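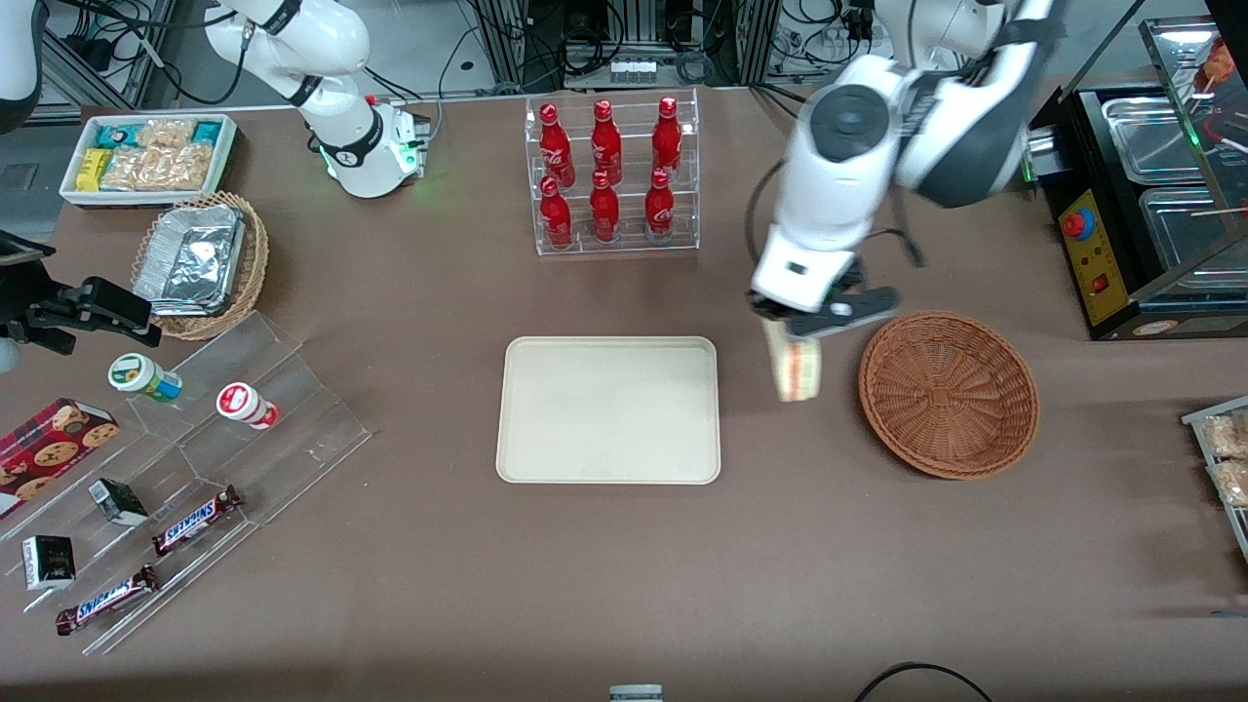
The snack counter at Luler, with the six red Coca-Cola bottles at the back. Photo: Manolakis Neighborhood News

Home | News | Food | Around Town | Notices

Luler sets out a small snack counter for the lunch crowd
Thursday, by the Food Desk

If you have been in the habit of walking the long way to Grirnmont for a sandwich and something sweet, you may be pleased to hear that there is now a closer choice. Luler, the corner shop that has been selling odds and ends on Manolakis Street since 1969, has given over a table to food and drink, and it has been laid out like a very small convenience store, tray and baskets and all.

It is a modest thing, and we mean that kindly. There are wrapped sandwiches, a white tray of packaged snacks with golden baked pastries in clear bags, and a round wicker basket with a foil-covered food container in it. The Coca-Cola has the best seat, up on a clear two-tier rack at the back where the red bottles catch your eye before anything else does. A beige serving tray takes the middle of the table, handy for anyone who is picking up lunch for the whole office and has run out of hands (we have been there, and we have dropped the pastries).

The shop says the counter will be open from 11 in the morning until the food is gone, which in the first week meant early afternoon most days. Sandwiches come in fresh each morning, and you can put your name on one by phone if you call before 10. Two kinds will be offered to start with, and a third may be added in July if people ask for it, so please do ask!

For those of us with a sweet tooth, there is also a clear stepped stand for the smaller things. Snickers bars have a place on the top row, with little boxed drinks close by and a box of chocolate chip cookies leaning at the side. It is the kind of shelf that makes you stand there a minute longer than you meant to, trying to remember whether you already had dessert.

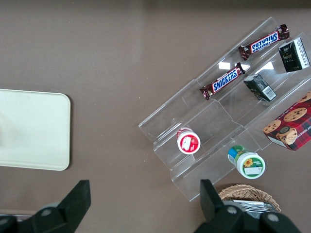 Snickers bars, small boxed drinks and chocolate chip cookies share the stepped stand.

Neighbors who hold a Zutex card, the punch card taken by several shops on the street, can use it at the counter too. Five punches earn a free drink, and old cards from last year will still be honored, even the ones that have been through the wash, as long as the punches can be counted. Groups can set aside up to 2 dozen sandwiches with a day's notice, and the shop would be grateful if you brought back any borrowed baskets the same week.

Parking behind the building is still tight while the sidewalk work goes on, so it may be easier to come on foot or leave the car by the library. The side door is the one to use for now, and there is a bell if it happens to be locked. Regular groceries are in their usual place by the front window, and the shop's hours have not changed.

Contact the news desk | Copyright Manolakis Neighborhood News | Back to top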